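Small Farms, Big Chains: Modelling a Drought Shock in the Bornine Valley Bean Trade
Group project report, Applied Economics for Food and Farming, second year
Darcy Sutcliffe and Tane Kereama

Why we picked this

We wanted a crop that people eat every day without thinking where it comes from, and beans won easily. The Bornine valley grows dry beans for three regional markets (Wita, Stougaard and Rirum), and most of the crop leaves the valley within weeks of harvest. If a drought hits in March, when the pods are filling, what happens to the price of a bag of beans in a town that grows none of its own? That was our question, and we got more excited about it the further we went!

Background reading

Most of the studies we read look at drought from the farm end: lost yield, lost income, how quickly growers recover. Fewer follow the loss down the road to the people buying the food. The ones that do tend to agree that the harm lands hardest where households spend a large share of their income on staples and where there is only one supplier. Rirum fits both. Stougaard has two other sources of beans, and Wita has a big wholesale market that can draw from almost anywhere, so we had three quite different places to compare.

What we did

We built a simple partial equilibrium model in a spreadsheet. Supply comes from the farm survey our department lent us, which covers 1754 holdings in the valley. Demand in each town responds to price, and each town can bring in beans from outside if the local price climbs above the outside price plus transport. We then cut the valley's harvest by 28 per cent, which matches the worst year in the survey, and let the model find new prices. 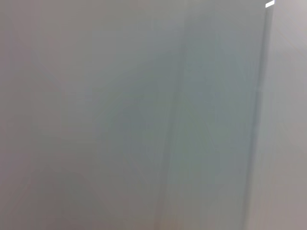

Our first attempt at the supply side was a mess, and we learned a lot from it. We had treated all the holdings as one giant farm, which gave a lovely smooth curve and completely hid the fact that the smallest growers keep back part of their crop for the family. In a bad year they keep back nearly as much as usual, so the amount they sell falls much faster than the amount they harvest. Tane drew the averages as a shaded map and it came out as grey drifting into slightly warmer grey, much like the picture just before this paragraph, but without even the thin dark line that runs down the right of that picture. Once we split the holdings into size groups, the differences jumped out, and we redid everything from there.

The second version has eight size groups, each with its own rule for how much is kept at home. Those rules are our weakest numbers. We took them from the survey answers, but growers were asked about a normal year and we had to guess how far they would change their habits in a dry one. We ran the model with a strict rule (families keep exactly what they always keep) and a relaxed one (they sell a bit more when prices are high), and we report both below.

What we found

Prices rose in all three towns, but the gap between them was far bigger than we had expected. Wita hardly moved, because its traders switched to outside beans almost straight away. Stougaard rose for a while and then levelled off at the point where its other two suppliers became worth using. Rirum went up the most under both rules, and under the strict rule it was still climbing when the model reached its limit on road transport.

The bit we keep telling people about is the farm income result. Larger growers came out slightly ahead in the strict version! They lost part of the harvest, but the higher price more than made up for it. The smallest growers lost out in every run, as they had so little left to sell. A payment based only on area harvested would miss this entirely.

Where the model is thin

Storage is missing. Traders in Wita certainly hold stock from one season to the next, and adding it would soften the first jump in price. We also assume people buy beans or go without, when in practice a household would shift to lentils or maize. Darcy started on a version with two crops and got as far as the demand side before we ran out of term.

Water is the other gap. We treat the drought as one cut in yield across the whole valley, although the holdings near the river can irrigate and the ones on the upper slopes can't. The survey records whether a holding has a pump, so somebody could do this properly with the data that already exists.
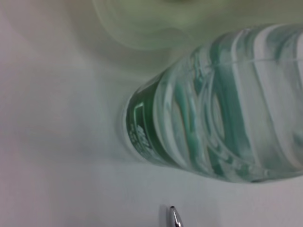

What we would do next

First, put storage in, even as one simple rule for the Wita traders. After that we would love to talk to growers on the upper slopes about what they keep and what they sell in a dry year, and replace our guesses with their answers. We would also like to test a second poor harvest straight after the first. The spreadsheet, with both sets of rules and notes on every column, is in the shared course folder, and next year's group is very welcome to pull it apart.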